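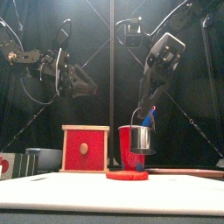 Wobbly white desk top, can I fix it or do I start again?

Posted in Home and Furniture, under Repairs

paperkite

I bought a white desk top and a pair of trestle legs from Stolico in August and I'm not happy with it. The top is 180 cm long and it sits on the two trestles, one at each end. It is fine to write on, but as soon as I type with any speed the monitor starts to shake, and if I lean on the front edge the whole thing moves backwards and then forwards again.

There is also a slight dip in the middle. I put a long spirit level across it and can slide a bank card underneath at the centre. It wasn't like that when it was new, or if it was I didn't notice.

What I have tried so far:

Tightening every bolt on the trestles. They were tight already.

Felt pads under the feet. This made it worse.

Pushing it against the wall. It helps with the backwards movement, but now it knocks on the skirting board and my neighbour can hear it.

The floor is old boards and not level, and there is a drop of 18 mm from the window side of the room to the door side. I rent, so I can't screw anything into the wall without asking. I have a drill and a handsaw and no other tools worth mentioning. I'd like to keep the top if I can, as it was the expensive part, but I don't mind changing the legs.

Is the dip going to get worse? And is there a cheap way to stop the shaking?

Edited to add: the top is the hollow sort, light for its size, and it sounds like a cardboard box when I knock on it. The trestles are pine.

hallmoor

You have two separate problems and they need separate fixes.

The shaking is racking. Trestles have very little to stop them leaning from side to side, and in most cases the top isn't fixed to them at all, so each one moves on its own. You need to tie the two together. Buy a length of planed softwood, 90 mm wide and 20 or so thick, long enough to run from one trestle to the other along the back. Screw it to the rear legs, high up, just under the top. Two screws at each end, not one – with one screw it will simply pivot. If you want to do it properly, add a diagonal from the top of one trestle to the bottom of the other, but try the straight rail first and see whether you can live with it.

Then stop the top sliding about on the trestles. With a hollow top you have to be careful where you screw. There is usually a solid frame around the outside edge and nothing but paper honeycomb in the middle. Knock along the underside and you'll hear where it changes. Only screw into the solid part, and use short screws. Measure the thickness and take off at least 5 mm so they don't come through. If your trestles are set in too far to reach the solid edge, use non-slip matting, the sort sold for kitchen drawers. It works better than you would think.

As for the dip, yes, it will get worse if you leave it. Hollow tops aren't meant to span that distance with a monitor in the middle. You have three choices:

Move the trestles in. If each one is 29 cm from the end, the gap in the middle is much shorter. You lose some knee room.

Put a fifth leg at the centre back. An adjustable one is best with your floor. It needs a plate underneath to spread the load or it will punch into the skin.

Fix a steel angle along the underside, front to back solid edge permitting. It is heavy and not pretty, but it stays flat.

Another thing people try is turning the top over for a few months so that the dip becomes a hump and settles back. I have done this with solid wood with some success. I wouldn't expect much from a hollow one, and the underside may have holes in it anyway.

Take the felt pads off. On bare boards they make the feet slide. Use rubber, and cut a thin piece of hardboard to go under the feet on the low side. Level the trestles before you screw the rail on, otherwise you will fix the twist in place.

bramble_ldn

Just get a better desk. I had a Stolico one and took it to the tip after a year. I've got a Futora now and it doesn't move at all. It cost more, but you only buy it once.

tidewater9

I agree with most of what hallmoor wrote, but have a look at the monitor as well. If it is on the stand it came with, a lot of the shaking may be the stand and not the desk. Put your hand flat on the desk while someone else types. If you can hardly feel anything but the screen is still moving, it's the stand.

Don't fit a clamp-on monitor arm to a hollow top without a plate above and below. I did this and the clamp crushed the back edge. I filled it with two-part filler and painted it, and it looks all right from a distance, but the white is never quite the same white.

On legs, I swapped mine for a Pleris underframe, a steel one with a bar along the back. It bolts together with one hex key and the feet screw up and down, so it would deal with your floor. Check the fixing holes line up with the solid edge of your top before you order. Mine didn't on one side, so I glued a strip of ply to the underside and screwed into that. Leave the glue overnight with some books on it.

If you want to replace the top later, ask at a timber yard for an offcut of worktop. I got one from Tsakiris that had a chip in one corner, and they cut it to length for me while I waited. It is very heavy, so take somebody with you. It would be far too much for pine trestles.

paperkite

Thanks all. I did the rail along the back and the rubber feet this evening, which took an hour and a half including the trip for screws. The side to side movement has nearly gone. It still moves a little front to back if I lean on it.

I did the hand test and the stand is part of it, so the monitor is on a box for now. I've moved the trestles in and will measure the dip again in a month. I'll ask the landlord about a bracket on the wall, though he takes a long time to reply to anything.

3 answers. This page has been viewed 1,733 times.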